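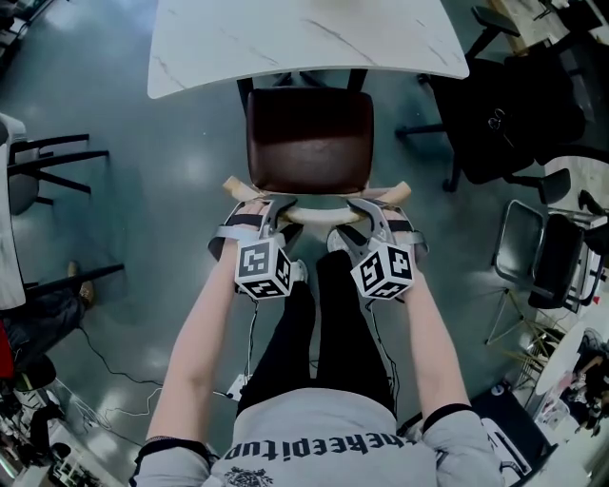 4. Setting up a coverage project

This section explains how to create a project in Skurnel, load broadcast transcripts and prepare them for source coding. It assumes that the desktop client is installed and that you hold a Coder or Supervisor licence. Viewers can open a finished project but cannot change its codebook.

4.1 Create the project

1. From the Projects menu, choose New, then Foreign Affairs Coverage.
2. Enter a project name. Names may contain letters, numerals and hyphens. Spaces are converted to hyphens on save.
3. Select the country or countries under study. The selection determines which list of parties, ministries and armed forces is offered at the coding stage.
4. Set the event window. The default is 14 days either side of the anchor event (a coup, an election, a treaty signing).
5. Click Create.

Note: The anchor event can be changed until the first transcript is coded. After that the field is locked, and a new project is required.

4.2 Import transcripts

Skurnel reads plain text, RTF and the Arnisine archive format. Scanned PDF must be put through character recognition beforehand.

1. Open the Import tab and choose a source folder. Subfolders are included unless Top Level Only is ticked.
2. Match the header fields. Programme, air time and reporter are mandatory. Network and bureau are optional.
3. Choose a time zone for the air times. Arnisine files carry their own and will ignore this setting.
4. Click Check. The client lists duplicate segments and any file with a missing header.
5. Resolve the listed items, then click Import.

A reference collection of 3,410 segments takes around 51 minutes to import and index on a standard workstation. Coding can begin on indexed segments while the rest are still in the queue.

Caution: Do not rename or move the source folder during import. The index will point to files that no longer exist and must be rebuilt from the Maintenance menu.

4.3 Assign speaker categories

Each quoted or paraphrased speaker receives one category. The supplied Costache codebook has the following:

Government in office
Government removed or in exile
Opposition party
Armed forces or police
Foreign government
Paid representative (lobbyist, counsel, public relations)
Union, church or civic organisation
Resident or passer-by
Unattributed

1. Open a segment and select the passage from the first word of the attribution to the last word of the quotation.
2. Press F6 and choose a category.
3. If the speaker was introduced on air under a different description from the one in the codebook, tick Label Mismatch and type the on-air wording in the box.
4. Press Enter to save and move to the next attribution.

Note: Use Paid Representative whenever a contract is on the public record during the event window, even if the programme did not mention it. The Label Mismatch box will then hold what listeners were told - "analyst", for instance, or "former adviser".

Caution: Government In Office refers to the body exercising power on the air date. It does not record a judgement on legitimacy. Projects that need the distinction should add a subcategory before coding starts (see 6.2).

4.4 Reliability check

At least 3 coders are needed for the built-in agreement report. Each works from a blind copy.

1. Choose Reliability, then Draw Sample.
2. Send the blind copies from the Balalis server panel, or export them if coders are working offline.
3. When all copies have been returned, click Compare.

Disagreements are shown by category. Corrections made in this view are written to the master file and recorded in the project log under the supervisor's login.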